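Simulation stream: two arms or one for the June round?
Posted in School and Club Robotics, Plinport Makers Board

wattle_and_wire
May 6, 2019
Hi all, long post, kettle on! I help with the after-school club in Plinport and we've entered Portela again, simulated stream this time because the kids were so keen to have a go at a whole room instead of a taped-off mat. We've got 17 students and two decent computers, so there's a fair bit of shuffling chairs. The job at the moment is getting the gripper to close on something without shoving it along first, and my lot love the wrist view for that.

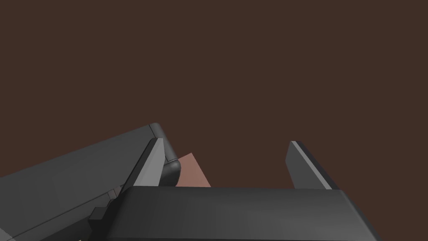 My trouble is that half of them want to run both arms from the start, and the other half (the quieter half, bless them) would like to get one arm behaving before June. What did your teams do?

boltik_mum
One arm, one arm, one arm! We're the Boltik juniors and last year we tried both and spent five weeks untangling elbows. Lovely kids, terrible evenings. I'd also thin out the table while they're learning. Ours tried to plan around everything at once and froze up.

hisitz_shed
Gently disagree with the thinning out. Over at Hisitz we left the clutter in from day one, odd shapes and all, and they got used to choosing a grip for each thing. A bottle on its side and a capsicum want quite different approaches, and you only learn that by mucking it up a few times.

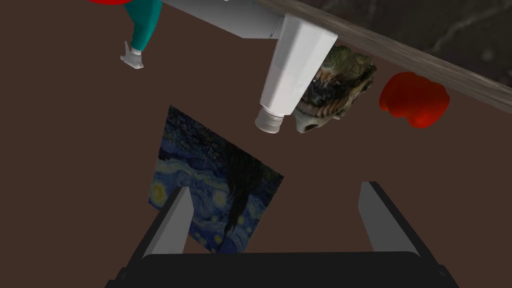 I'd have them say out loud which object they're going for before anyone touches the keys. It sounds silly but it stopped most of our arguments.

boltik_mum
Fair enough, though your kids are older than mine! Mine are nearly all first-years and they lose heart quickly.

wattle_and_wire
Thanks both, you're very kind. I put it to the club and we've settled on a bit of each: clutter stays, and the second arm is switched on but parked to the side until the first has done five clean pick-ups in a row. Tomatoes first, by popular vote.

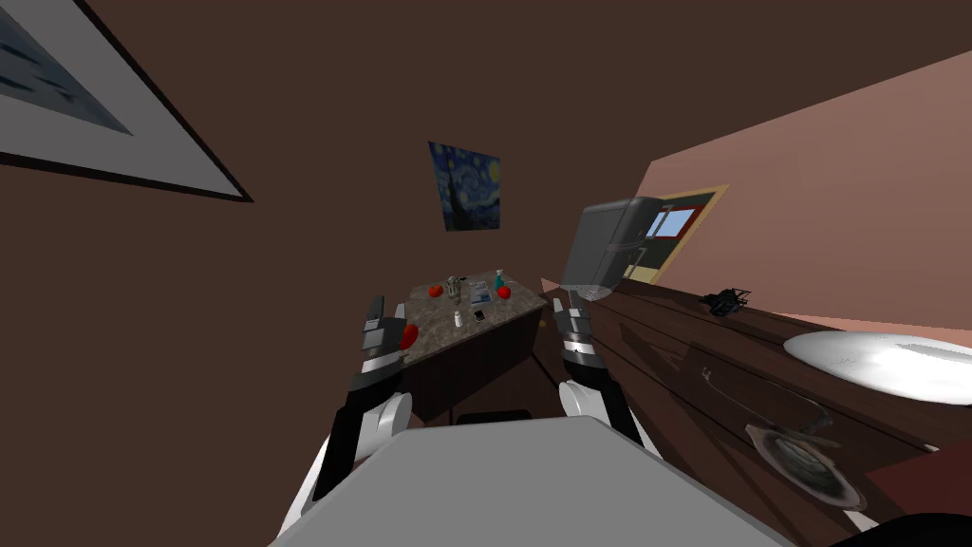

The keen half grumbled, but they've been given the job of writing the parking routine, so they're happy enough. If anyone has a scoring sheet they don't mind sharing, I'd be very grateful.

hisitz_shed
I'll dig ours out tonight and message you. The handwriting is mine, sorry in advance.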